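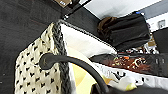
4.2 Putting-away habits: open vs. lidded storage

Eleven households kept the diary for the full six weeks, 483 entries in all. One dropout in November, moved house, entries not used. Coding was done by Kouris and Lambrakis separately, then compared. Disagreements mostly over what counts as "away". We settled on the owner's own word for it, even where we would not have used it ourselves.

Open storage got used more than lidded storage in nearly every home. Lids slow people down. Two participants took theirs off in the first week and never put them back on. Soft baskets were named most often, usually for blankets, cables, toys, things with no fixed home. Drawers did well only in kitchens — we return to this in 4.4. Guests made no clear diference, which surprised us given the interview answers.

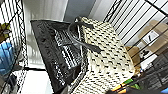

Hobby gear was the hard category. Too big for a drawer, used too often for a closet, and several people wrote that packing it up felt like giving up on it. Diary entries for this group are longer and more annoyed. Soft goods and equipment also end up sharing a spot, as in Fig. 3, with a black mixing console right up close to a cream woven basket. Hard to code. Is the console stored, or set down? Under our rule it depends on the owner, and owners split on cases like that. Vrettos argued for a third code, "parked", and we adopted it from week three on. Earlier entries were not recoded, so the totals for weeks one and two run low for that code and should be read with care.

Age of the home had no effect we could find. Floor space did, see Table 6.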